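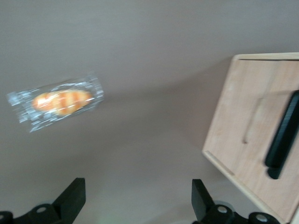 Bread drawer, Stostetti job
2 Sep 2026

Bench all day except the hour with Marit about invoices. Notes in the order I remember them, not the order they happened.

Where we are: box is together, drawer is in, runners on, wire handle on. Mendoza want it for the breakfast counters, one wrapped roll per guest, pull the drawer, take a roll, shut it. They do NOT want a basket any more. Loredana has the email if anyone needs the exact wording.

Runners
Left one still a hair tight over the last bit of travel. Backed off the rear screw a half turn and it got better, then a full turn and it got worse, so back to a half. Leave it alone now please.
The runner shows along the bottom when the drawer is out. Mawuli doesn't like the look, wants to go to an under-mount so you never see the metal or the holes. Under-mount eats height inside and we dont have much to give away. I said wait for the client to complain.
Cycle count from the log sheet: 1,898 out of the planned 2,000. Stopped there for the evening, finish tomorrow. No screws backed out so far. Bit of dark dust on the runner, wiped off, didn't come back.

Handle
Black wire one from Horkitz, same as on the sample. Jocelyn tried it with oven gloves on (kitchen staff will) and could get two fingers through, three if she worked at it. Acceptable? Ask Ginette. The other option is no handle, just a slot cut in the front, but Loredana says crumbs and butter in the slot and she's right.
Corners of the wire feel fine. Paint chips if you catch it with a screwdriver, I know this now.

Rolls
The bakery sent both kinds, individually wrapped in clear film. The wrapper is a good deal longer than the bread, and it's the wrapper that gives us trouble, the bread squashes a little and goes where you put it. Ends of the film stand up and catch the underside of the top when the drawer goes in. Not every time. If the roll is laid flat with the ends pointing side to side it's ok. If it goes in front to back the rear end folds up against the back wall and you hear it crackle.
Nobody at a hotel is going to lay them in sideways at 6 am so the drawer has to forgive it.

Tried today:
– ends tucked under. Works, useless in real life.
– thin liner on the drawer floor so the film slides. Helped going in, but then the rolls slid forward when you pull the drawer hard. Took the liner out again, floor is bare.
– a wooden lip across the top of the back wall, to turn the film down. Only held on with tape so far. Promising. Want 12 mm, had 9, used 9.

Ginette asked how you'd know from across the room that a drawer needs refilling. Pulled it partway and left it like that with one roll next to it, to see what a guest would be looking at when they find it empty.

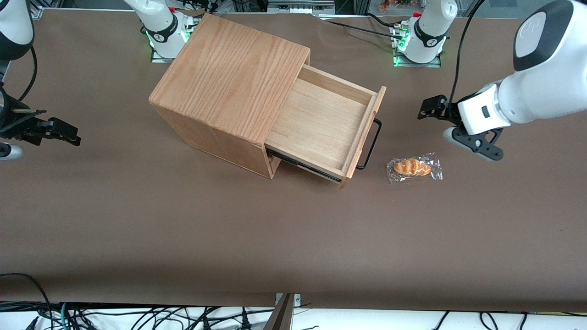 Not great tbh. Partway open you see right down to the floor at the front but the back half stays inside the box, so somebody could easily leave a roll behind in there and think it's empty. Two ways out: longer runners so it comes out all the way, or a shallower box. Longer runners is the cheap one. Mawuli to price both, full extension in the 400 size if Horkitz still keep it.

Also the pale floor against pale sides, everything reads as one colour. Marit suggests a darker oil on the inside only. Food contact though. The Plonon oil is the one we have paperwork for, I think, check the folder before anybody opens a can.

Finish
Grain on top came up nicely, long waves running corner to corner. Try and keep this for the rest of the set if the boards allow. One soft spot near the back edge where sanding went too deep, it only shows if you run a palm over it.
Sharp corner at the front where the top meets the sides. Too sharp for a counter, kids. Break the edge by hand, don't use the router, the router tore out on the last one.

Weight
The box walks a little on the bench if you yank the drawer. Needs rubber feet or a strip of cork. Jocelyn has cork left from the February job.

To do
Finish cycles, then runners off and look underneath.
Proper back lip, glued, at 12.
Edge broken, top and both sides.
Feet. Buy or cork.
Loredana to ask Mendoza how many rolls they really expect per drawer, we have been guessing.
Ask the bakery if the wrapper can be cut shorter. Probaly no, but ask.
Log sheet is under the vise, dont tidy it.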